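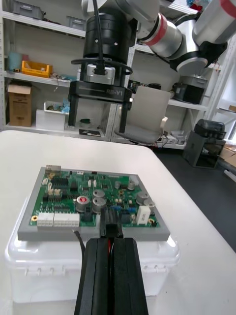 What should a laboratory budget for when it plans a second arm for board-level assembly? The price of the arm is the smaller concern; grippers, cabling, spare connectors and staff hours should be costed first, and the arm chosen from what remains.

Reports > Equipment Planning > Section 4
Last updated: January 8, 2024

4. Costing the connector task

4.1 Scope of the estimate

Figure 2 shows the task on which the estimate rests: a black connector plug held in a two-finger gripper and pressed down onto a populated circuit board near its front edge, with the cable trailing over the lip of the tray. The task was chosen for planning purposes because it places demands on the fingers, the wrist camera and the work holding at the same time. A budget drawn up for picking and placing loose parts would leave out most of these costs.

4.2 Consumable items

Boards and plugs were treated as consumables. Juhász and Antal allowed for 1,009 insertions over the planning period and set aside 16 boards for them, on the view that a header should be retired before it becomes loose. Finger pads were entered on a separate line. The quotation from Rarkel included one set of pads per gripper - the quotation from Derkasora included none, and the two prices cannot be compared until this is corrected.

4.3 Work holding

The tray and storage box under the board in Figure 2 carry almost no cost and were left out of the capital request. A fixed clamp was priced as an option. Piroska Antal advised that its purchase be put off until July, when the Ulcombe site will have settled its bench height.

4.4 Staff time and reserve

Staff time was entered at about 10 hours a week for set-up, checking and repair. Earlier requests had placed this under general support, where it could not be traced to any one machine. A reserve was kept for replacement cables, which are ordered in the same lengths for both arms.

Figure 2. Connector insertion on a circuit board, with a second arm above the table.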